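5.3 带电源线物品的桌面作业规范
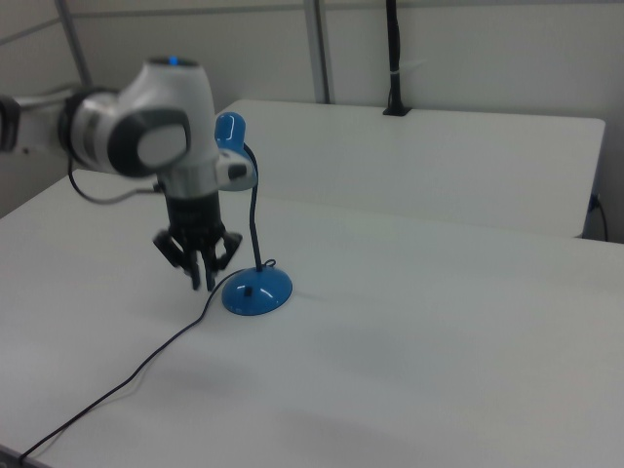
本节适用于机械臂在桌面上操作台灯、小型电器等带线物品的场合。人员与机械臂共用同一区域时，须同时执行第4章的协作作业要求。本节与现场风险评估结论不一致时，以要求较严者为准。

5.3.1 作业前检查

1. 确认机械臂处于停止状态，速度倍率已降至调试档。调试档下工具中心点的线速度不得超过248 mm/s。

2. 检查物品电源线的外皮、插头和入线口。外皮有破损或压痕的物品不得上桌。

3. 除任务本身要求通电外，物品一律断电操作。断电物品的插头应固定在桌沿以下，不得搭在台面上。

4. 检查夹爪线缆。线缆在腕部应留有弯曲余量，腕关节转到两侧限位时不得绷紧，也不得垂到指尖高度以下。

5. 核对负载参数。物品质量按实测值录入，不得沿用上一任务的数值。Bretum控制器在负载参数为空时仍允许使能，操作员须自行核对。

6. 清除台面上与任务无关的工具、扎带头和包装物。

注：更换夹指后，第4步和第5步须重新执行，并在点检表上另起一行登记。

5.3.2 物品与线缆的布置

1. 将物品放在可达范围内，底座边缘距台面边缘不小于30 mm。

2. 理顺电源线，以平缓弧线引向最近的桌沿。线上不得有结，也不得在底座下方压线。

3. 电源线需要穿过夹爪下方区域时，应平贴台面，并在任务文件中把该段标为禁抓区。禁抓区的高度下限取线径的两倍。

4. 桌沿处的垂线应在桌下固定，固定点与桌沿之间保留松弛段。松弛段不得进入人员通道。

5. 两张工作台并用时，检查台间缝隙和高差。线缆不得悬在缝隙上方，碰撞模型中两张台面应分别建模，不得合并为一个平面。

6. 立杆、夹座等固定件须录入碰撞模型。立杆按通高录入，不得只录夹座部分。

注意：柔性灯杆受力后会改变形状。不得以灯杆作为定位基准，示教时应以底座为参考。

5.3.3 接近与抓取

1. 在Malgate示教界面中选择“带线物品”模板。使用通用模板时，线缆禁区不会自动载入。

2. 将夹爪移至物品侧上方的预备点，夹指张开，指尖朝下。预备点与物品最高处的水平间隙按风险评估结果设定。

3. 单步下降。下降过程中操作员应观察腕部外壳一侧，该侧的轮廓大于夹指，容易先与物品较高的部分接触。

4. 夹指闭合前暂停一次，确认电源线不在两指之间。

5. 以最小有效夹持力闭合。光滑曲面底座不宜直接提起，应优先采用推移方式，或选夹有平行面的部位。

6. 提起或推移时，行程不得超过线缆松弛段的长度。出现拖线时立即停止，退回预备点后重新理线。

警告：机械臂使能期间，禁止伸手整理线缆。理线前必须停止运动，并由操作员本人持有示教器。腕部指示灯的状态不能代替控制器上的停机确认。

5.3.4 异常处理

代码361：外力超限。常见原因为线缆钩挂。按下保护停止，手动松开夹指，沿原路径退回。不得在夹持状态下直接复位。

代码879：夹指位置偏差。检查连杆处是否夹入异物，再检查夹爪线缆接头。同一班次内重复出现时，停用该夹爪并送检。

外壳与物品发生接触但未报警的，也应登记。登记内容包括任务文件名、接触部位和当时的速度倍率。

5.3.5 记录与修订

点检表由当班操作员填写，在Lougher工位的资料夹内保存至下一次年度评审。负载参数和禁抓区的变更须由第二人复核，复核人不得为变更人。

Flomport工位沿用本节，但第5.3.2条第5步不适用，该处为单张工作台。

本节编制：Folke Hedlund
复核：Jerome Pangilinan
修订日期：2026年5月17日
修订内容：增加柔性灯杆的注意事项；代码879的处理步骤由第6章移入；3月版点检表作废。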